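Open day at Gustetau, Rees

The gates opened at ten and the line for the mustard rolls was already past the bike racks. Gustetau makes mustard, pickles and a few sauces in a low brick building on the edge of Rees, and once a year, in December, it lets people in. Parking is on the grass behind the plant. Wear boots.

Tours leave from the side door when enough people are standing there. Ours was led by Kerstin Brinkmann, who runs the mustard room. You get a hairnet and paper covers for your shoes, and bags have to stay in the lockers. The lockers take a coin, which you get back. 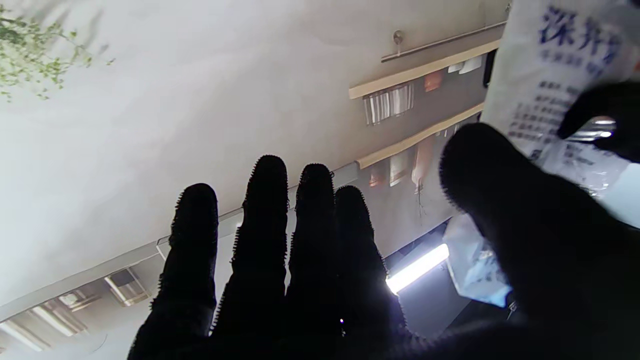 The mustard room is loud and smells strong enough to make your eyes run. The seed is soaked overnight in vinegar and water, then goes through two stone mills. Brinkmann let us try it straight from the second mill. It was bitter and hardly tasted like mustard at all. It needs 5 days in the tank before it settles down, and she had a bowl from an older tank so we could compare. The older one was much better, with some sweetness at the end.

Next door is pickling. Cucumber season is long over, so the big line was standing still and they were doing red cabbage and beets on a smaller one. Norbert Szilágyi showed us the daily sheet on the wall. The day before they had filled 2258 jars, and he said that was low for the month. The lids were late.

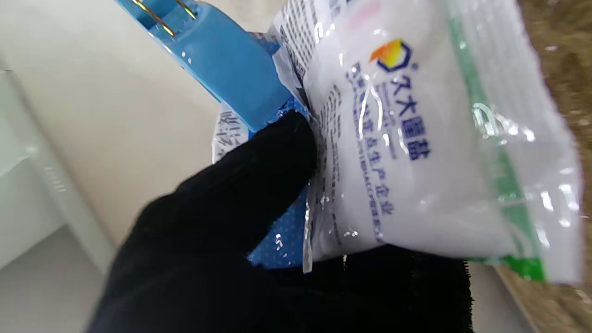 After the tour you come out in the yard, where the food is. The mustard rolls are worth the wait: a grilled sausage, a split roll, and a thick spread of the coarse mustard they call Daklow. I had mine with pickled onions. The potato soup was thin, and the second batch, which I tried around two o'clock, was too salty. A woman ahead of me sent hers back and got a roll instead.

Uwe Kohlhase had a table with pickled plums from his own orchard. These were the best thing I ate all day — sour first, then cinnamon, and a little chewy. He was down to his last crock by noon. He doesn't ship, and he doesn't have a shop. 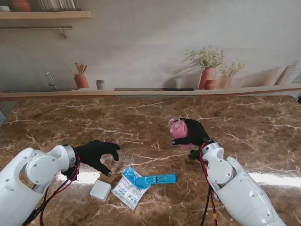
The tasting at the Havadeck, the covered terrace facing the river, costs extra and has to be booked at the door. It seats up to 600 according to the sign, though the heaters only reach the tables along the wall. Margarida Azevedo took our group through four mustards with cheese and dark bread. The fig one is too sweet for me. The horseradish one I would buy again, and did.

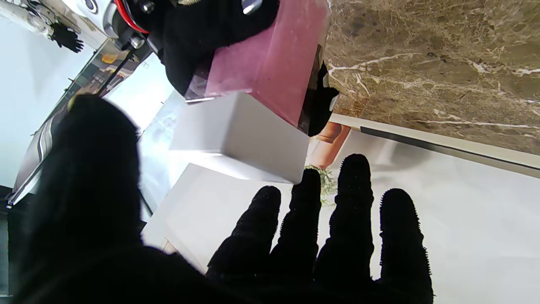 The factory shop is small and gets crowded after each tour, so go early or right before closing. Most jars are a little cheaper than in town. Benedikt Dreßler, at the register, will pack a mixed set for you if you ask. The gift cartons are plain white, much like the white box by the black fingertips, and you stick the label on yourself. I took the horseradish, two Daklow and a jar of beets. Cash only at the food stands, cards are fine in the shop. The last tour starts at four.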